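Reading Room > Short Fiction > Workshop Tales

The Night Shift at Cloniveck

12th August
By Shaikh

My aunt always said that a machine will tell you it is poorly long before it stops, if only you have the patience to sit with it, and I had plenty of patience that winter because I had very little else. I was on nights at Cloniveck, up on the second floor where the heating never quite reached, looking after an arm we called Nukis.

Nukis had one job, and that was to pick things up from a bench and put them down again a little further along. It had done this beautifully all through January, up to 334 times in a night, and I had grown rather fond of it, the way you grow fond of a neighbour's dog. I used to say good evening to it when I hung up my coat. I drank my tea on the far side of the yellow line and read aloud to it from the paper, mostly the gardening page.

Then came run 276. Nukis reached down as sweetly as ever, closed its fingers, and did not stop reaching. It pressed on into the bench with a groan like an old stair, and my mug walked itself off the shelf and broke. I hit the red button with the flat of my hand – harder than you need to, my palm was sore for two days – and everything went quiet except for me, because I was saying "oh dear, oh dear" over and over like somebody's granny.

The book said to ring Kosum, who had built it, and Kosum said, very kindly, to leave the power off until morning and then watch the recordings. So I made more tea in a borrowed cup and watched them anyway, one after another, with my coat round my knees.

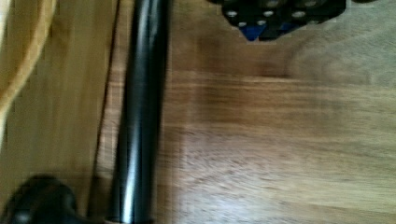 Nukis had been getting its heights wrong for days, by a hair at first and then by a bit more, and I had been sitting there reading it the gardening page. I went back and forth through those recordings until my eyes stung. One moment I kept returning to was nothing but a blur, the brown grain of the wood all streaked, the long black rod running down through it, and up in the corner the gripper with its little silver screws and two wedges of blue peeping out underneath. I must have looked at those screws for an hour. I had it in my head that one of them had worked loose, and I wanted it to be a screw, because a screw is a thing you can put right with your own hands before the day people come in.

It was a worn belt, further up, inside the shoulder where I could never have seen it. Kosum's people found it before lunch. They were good about it, and they asked whether I had heard anything odd, and I started to say no and then remembered a sort of tick, just at the top of the lift, that I had taken for the radiator.

They fitted the new belt, moved the red button nearer my chair, and gave me a sheet to fill in with a line for noises. I wrote "none" on it that first evening, and then I crossed that out and wrote "one small squeak, when turning left", and I put the paper down and sat and listened for it to come again.

More from Workshop Tales
The Lift That Went Sideways
Locker 579
A Kettle for the Engine Room
What the Conveyor Brought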